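The Curve

The job at Skevuma was advertised as data entry. There was no keyboard. There was a blue table full of holes, a robot arm, a maple board and eight wooden blocks, and my part was to hold the lead handle and move the arm while it wrote down everything I did.

I started in July. The building had been a biscuit warehouse, put up in 1957, and on warm afternoons you could still smell sugar in the stairwell. I worked the late shift, two until ten, alone after six. The woman who trained me stayed for one morning and left me a laminated sheet. Each example was to begin from a set layout and end with the named block in the named place. If you dropped one, you kept the recording and marked it as a drop. If you sneezed, you marked that too.

The examples went off each night to Zorkville, where the people who built the model lived. They called it Alby. I never met any of them. They sent layouts in the morning, with a line or two of instruction, and in the evening I sent back what I had done. By the second month my tally was at 1126.

I liked the straight rows best. You got into a rhythm with those. Down, close, up, across, down, open. I would think about the shopping, or my mother's roof, and find an hour had gone.

The layout that came in that evening was a new one. It said: column on the right, bending outwards towards the front, left side clear. It gave the order of the blocks from far to near. The instruction at the bottom said to touch down beside the first block, wait, and move away without picking anything up.

I read it twice. Then I set the blocks out and brought the arm down next to the red cylinder.
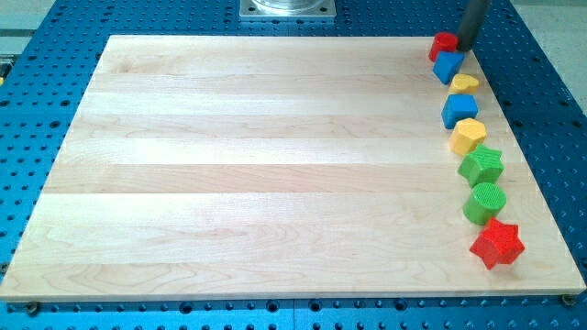
Start position, curved column, with the arm down beside the red cylinder.

I held it there and counted to five in my head. Then I lifted it away and the light on the console went green, and that was one example of nothing happening.

They wanted fifty of them. I did the first ten without minding. By the twentieth I had begun to feel foolish, pressing a machine's arm down by a block and taking it off again, as if I kept going to say something and thinking better of it. I wrote to Zorkville and asked if there had been a mistake in the sheet.

The answer came back before my tea was cold. No mistake. Alby picked things up whenever it got near them, they said. Every example it had ever been given ended with something being picked up, so it had no idea that a person might go close to a thing and leave it alone. They needed me to show it that.

I looked at my old recordings after that. You could call them up on the console and watch the arm go through them again on its own. In all those hundreds there was not one where I had hesitated. I had been trained not to. If you paused, the sheet said, mark as poor and repeat.

I went back to the table and did the next one more slowly. I stopped counting to five. Sometimes I waited a long while beside the red cylinder and sometimes hardly at all. On one I started to close on it and changed my mind, and I left that in and marked it as good, which I was not sure I was allowed to do.

At ten I had forty-eight. The bus to Thepsuriya Road went at ten past and there wasn't another until eleven. I put my coat on. Then I took it off again, did the last two, and sent the lot.

In the morning there was a message waiting. It said the batch was fine and that number thirty-one was very useful, and could I do more like it. I looked it up. It was the one where I had changed my mind.

I set the blocks out again, red cylinder at the far end, star nearest to me, and spent the first part of the shift trying to change my mind on purpose. It's harder than you would think. The arm goes down and you already know. I did nine and marked all of them as poor, and wrote to say I would try again after my break.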